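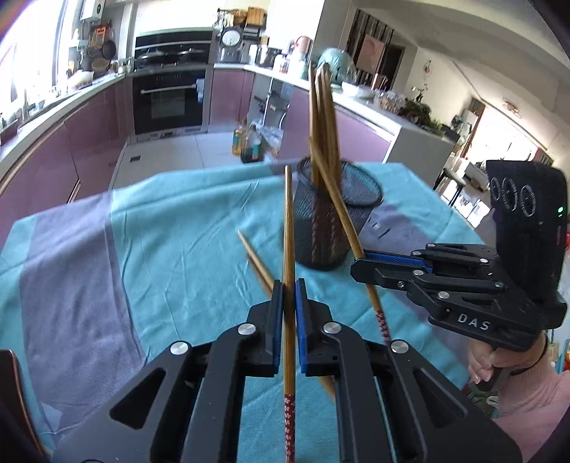

Research Data / Migration and Family Life

Jumavcombe Household Interviews: README

Last updated 02/10/2019

This deposit holds the survey file and interview transcripts from the Jumavcombe study of language use among adult children of immigrants. The study asked what people speak at home, at work and with their own children, and how that changed after they left their parents' household.

Contents

survey_main.csv – one row per respondent, 592 rows
transcripts/ – plain text, one file per interview, 18 files
codebook.txt – variable names, question wording and value labels
guide.txt – the interview guide, with the follow-up prompts

Who was interviewed

Respondents were born in the United States or arrived before starting school, and had at least one parent born abroad. All were adults at the time of the survey. The 18 interview participants were drawn from survey respondents who agreed to be contacted again. They were picked to give a mix of neighborhoods and parental languages, so they should not be treated as a random subsample.

Survey

The questionnaire was given by phone or on paper. Paper forms were keyed in twice and differences were settled against the original. The variable "mode" records which version a person used. Phone respondents could ask for a question to be repeated, and "rep_q" marks interviews where this happened.

Language items use a scale of 4 points, from "never" to "always." A blank means the question did not apply, for example when a respondent has no children. Refusals are coded -9. Please check for these before taking averages.

Interviews

Transcripts were typed from audio and checked once. Names of people, schools and employers are replaced with bracketed tags such as [COUSIN] or [SCHOOL B]. Words in other languages are left as spoken, with an English gloss after them. Laughter and long pauses are marked – short ones are not. The audio is not part of the deposit.

Known problems

The parent occupation field was free text and has only been partly coded. Uncoded entries are in "occ_raw."
Neighborhood names were spelled in several ways. "nbhd_clean" is the version to use.
Transcript 4 starts after the opening questions. The recorder was switched on late.

Access and use

The survey file is open. Transcripts require a signed use agreement, available from the Nirkine data desk. Do not try to identify respondents or link the file to other records by address. Published tables should not show cells for single neighborhoods.

Version notes

1.1 – corrected value labels for "lang_work"; added "nbhd_clean"
1.0 – first release, December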